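Hazel Tran
Small flat, big laundry pile. Mostly socks.

ok sock thread. been promising this one since June and people keep asking in replies so lets go

background: I used to own the bag of doom. you know the one. every single sock with no partner goes in the bag, bag goes in the closet, you buy more socks. repeat for years

tipped the whole thing out on my bed last month. 395 grams of socks that matched NOTHING. yes I weighed it on the kitchen scale. yes I washed the scale

so, new rule. socks come out of the wash and get laid flat on the table by color before anything else happens. no balling, no "I'll do it later"

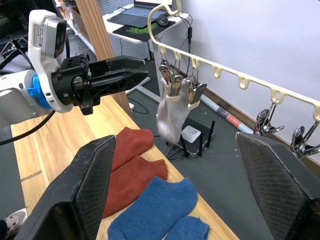

2 min read

red with red, blue with blue. flat so you can see both heels. sounds dumb but a balled up sock hides everything, holes, wrong size, the lot

I stick to low-cut ankle ones now, strong colors. rust red, denim blue, light gray. had six kinds of black before and you can't pair six kinds of black under a kitchen bulb, you just cant

the blue are the fuzzy kind. love them, would marry them. but they shed, and they pick up every bit of lint in the drum. wash them inside out, cool, 600 spin max. my old machine only had one speed (violent) and it killed a pair of Stesura ones I still think about

also no fabric softener on fuzzy socks!! makes them go flat and sort of greasy. half a cup of white vinegar if you must
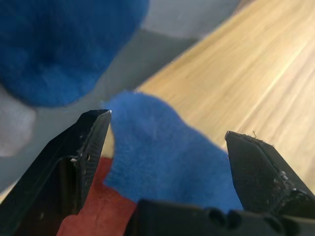
WENLEY, 07/07/2022

someone asked how I get the fluff back after. you just scrunch it. hold it in the middle, give it a squeeze and a shake, pull the toe out to shape. ten seconds a sock. then dry it AWAY from the radiator, heat makes the pile go crunchy

next, hanging. do not drape them over the edge of the tub. they fall behind it, thats where the bag of doom comes from

get a hanger with clips. mine's a cream plastic one, wavy like a little cloud, clips along the bottom bar. I looked at a fancy Jastholm rack that folds out of the wall and closed the tab very fast

it hooks on the wooden rod over the table, so table to hanger is one reach. that's the whole system tbh. lay out, pair up, clip up

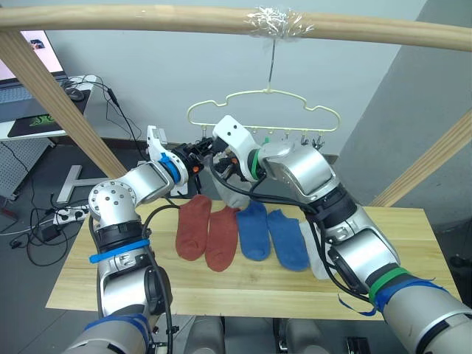 pairs go next to each other, always. red red, blue blue, gray gray. so when you take them down theyre already paired and you fold straight into the drawer

clip at the cuff or the toe? huge fight in my replies last time. I say toe. clip marks at the cuff show and the elastic goes wavy

and if one's missing, don't clip the other one up. leave it on the table where it annoys you. you will go check inside the duvet cover. its always in the duvet cover

current unmatched count: 2. both from before the rule, so I dont count them

doing towels next, if I can find the good pegs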